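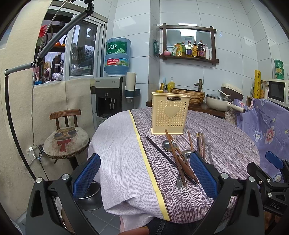
Florwood Kitchen Utensils

A set of short recordings of household utensils being sorted at a kitchen table: chopsticks, ladles, spoons and a plastic basket to keep them in.

Contents
846 recordings in 20 folders, one folder per kitchen. File names begin with the folder number.

Labels
Chopsticks are labelled singly, even where they match. Anything with a bowl and a long handle goes under "ladle or spoon".

Known problems
Folder 7 has no label file. Tablecloths are not labelled.

Changes
July: duplicate recordings removed.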